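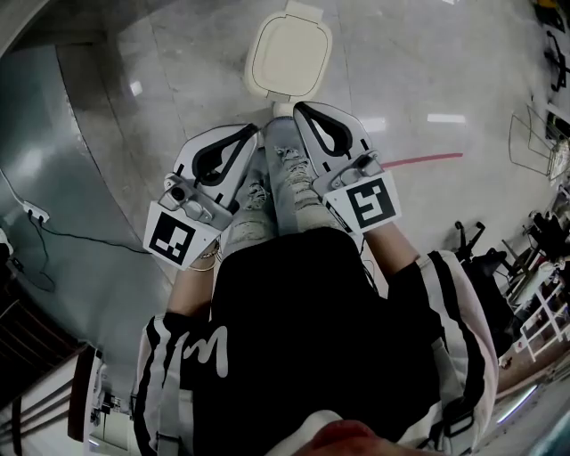
Part 2: Lids first, tubs second

Right, you've got your kitchen cupboard emptied from Part 1 and there are tubs everywhere. I do the whole lid job sitting down, with the lids on the floor in front of me where I can see them properly. My bench is never clear enough, and a tiled floor wipes down in a minute anyway.

Before you start

You'll need a chair that lets your feet sit flat, a damp cloth, a dry tea towel, a marker that writes on plastic, and one big bag for the rejects. Sweep and mop the floor and let it dry. Jeans are fine, slippery socks aren't!

Caution: if there's a power board on the floor nearby, keep the damp cloth and any rinsed lids well away from it. Check where the cord runs too. A cord trailing towards your chair is very easy to hook with a foot when you stand up with your arms full.

Sorting the lids

1. Wash every lid and dry it with the tea towel. Don't skip the groove on the inside, that's where the old pasta sauce lives.

2. Sit down and put one lid on the floor in front of you, a bit past your toes. Start with a rounded square one if you have it (they're the hardest to tell apart, so get them over with while you're fresh).

3. Turn the lid so its tab points away from you. Every lid goes down the same way round. I know it sounds fussy, but a warped lid shows up straight away once they're all facing the same direction.

4. Look along the inner rim. On mine there's a dark line that follows the edge the whole way, and on cream lids you can see it from the chair. If your lids have a line like that and it's broken or lifting anywhere, put the lid in the reject bag.

5. Press each corner against the floor with a finger. If the opposite corner pops up, it's warped. Reject bag again, sorry.

6. Lay the next lid beside the first with a hand's width between them. Squares on one side, rounds on the other, and long ones wherever they'll fit.

Note: polished tiles throw the ceiling lights back at you, and a pale lid sitting right in a bright patch is awful to look at. Shift the lid, or shift your chair, until the glare's off it. I also do this job in the daytime with the lights off when I can.

Matching them up

7. Bring the tubs over one at a time and try each on the lid you think it belongs to. Press down all four sides. If you need your knee to close it, it isn't a match!

8. Write the same number inside the tub and inside the lid, small and near the edge. My Wumeretti set goes up to 44 and I'm only a bit embarrassed about that.

9. Leave any lid without a tub on the floor until the very end. Its tub is usually in the fridge. Check there, and the car, and work.

10. Stack the finished tubs without lids, biggest at the bottom, and stand the lids upright beside them in the cupboard.

Caution: pick up every last lid before you walk back across the floor. A flat lid on smooth tile slides like anything, and I've gone over on one with a cup of tea in my hand.

If something won't fit

Premolov lids look very close to the Wumeretti ones but the corners are tighter, and they'll close on three sides and spring open on the fourth. Keep the two brands in separate piles from step 6. Fimetti rounds only go on Fimetti tubs - I've tried, more than once.

Have the reject bag somewhere you can get at it for a week in case a missing tub comes home. Part 3 is the cupboard itself, and you'll want a tape measure for that one.

Adjoa Lamptey, 14/03/2025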